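Workshop notebook, 12th January
Adapted trike no. 9, the Stilia frame, footplates and trunk support
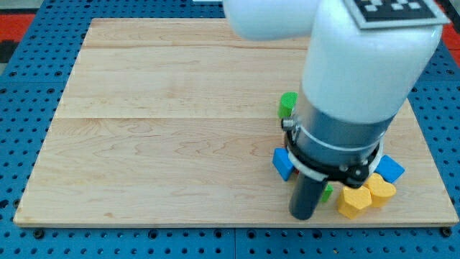

Right, footplates first, as they're what I've been putting off. The ones that came with the Stilia are made for a bigger foot and a much stronger ankle, and with a small child who can't hold her heel down they're no use at all. The foot slides forward, the knee drops outwards and the whole leg goes round like a mop in a bucket! So we're making our own, with a raised heel cup, a strap over the instep and a side wall going up to just below the ankle bone. I want wood for the first pair (quick to cut, easy to shave down when it's wrong, and it will be wrong). The pale board on the blue pegboard table is the sort of thing I have in mind, several wide planks joined edge to edge, though I'd want to lay the template out so that no seam runs under the ball of the foot. I'd steer round the darker streaks in the middle as well, only for looks, but her mum and dad have to look at this thing every day and so do I till it goes out.

Template is drawn on the back of the old Plosska order form, in the blue folder. Please don't tidy it away. The left and right are NOT mirror images, the left heel sits 2 mm higher to make up for the tight calf. I've written L and R on them in big letters after what happened with the last pair.

Crank length. Standard cranks on this frame bring the knee up far too high for hips that don't bend well. Went down to the shortest we've got and it's better, but at the top of the stroke there's still a hitch, and you can see the pelvis tip back in the seat every time. Two things to try: move the seat back one hole, or fit the crank shorteners from the Lã kit. I'd go for the seat first, it's free and takes a minute. If we move it the handlebar needs to come back too or she'll be reaching, and once she's reaching she's slumping, and then we're blaming the trunk support for something the handlebar did.

Trunk support. The pads are fine, the bracket isn't. It twists under load. I leaned on it with my elbow and got a good bit of movement, and a tired child leans harder than you'd think. Needs a second bolt or a thicker plate. Leaning (ha) towards the thicker plate, because a second bolt means drilling the seat post and I'd like to keep that in one piece.

Chest strap is the soft one with the wide buckle. Sat it at 28 cm above the seat base, which should be clear of the armpits with a winter coat on. Check it again without the coat.

Fixed wheel or freewheel? I keep going back and forth on this. Fixed gives her the feel of the legs going round even when she isn't pushing, and for stiff joints that gentle movement is half the point. But it also means the pedals carry on when she wants to stop, and a startled child with strapped feet is not a happy child. For now: fixed, with the parent bar on the back and the brake on the parent bar. Ask the physio at Hindutton whether she agrees before anything gets tightened for good.

Push bar height is 86 cm to the grip. Dad is tall. Could do with an extension.

Still to do
Cut footplates, left one first
Seat back one hole, then handlebar
Plate for trunk bracket
Find the other instep strap, it was in the drawer with the reflectors
Ring Plosska about the rear axle spacer, they said March last time and I'd like it a good deal sooner than that
Bell! She asked for a loud one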